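Damcombe seaplane base reopens to visiting pilots

2 Sep 2021

After a long spell of dredging, dock building and a good deal of patient waiting by the folks who love the place, the seaplane base at Damcombe is welcoming visiting pilots again. The water lane has been cleared of silt along its full length, and the new floating dock gives transient airplanes a proper place to tie up while their crews wander up the hill for lunch (the pie is as good as ever, we're happy to report).

Hornus, the small company that has run the base through thick and thin, put 38 fresh mooring cleats on the dock and moved the fuel hose to the sheltered end, where a crosswind is far less likely to push a wingtip into somebody else's tail. Avgas is self-serve, and the tank holds 600 gallons for now – a larger one is on order and should be in the ground by December.
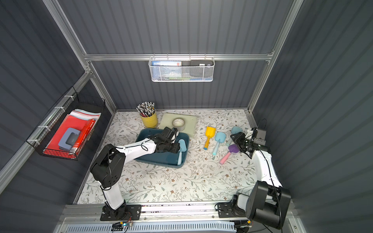
Do visiting pilots need to call ahead before landing? A phone call to the base office is required for a first visit, and after that a radio call on the way in is enough.

The office will go over the noise rules, which ask everyone to stay clear of the houses at Uzor Point on takeoff, and will explain how to spot the two rocks near the east shore when the lake is low. It's a friendly chat and doesn't take long.

Overnight parking is available on the grass ramp for amphibians and at the dock for straight floats, space permitting. Pranidetti, the flight school across the lake, plans to bring its seaplane rating course back to Damcombe this fall, with ground classes held in the old boathouse – bring a sweater, as the heating is still on the to-do list.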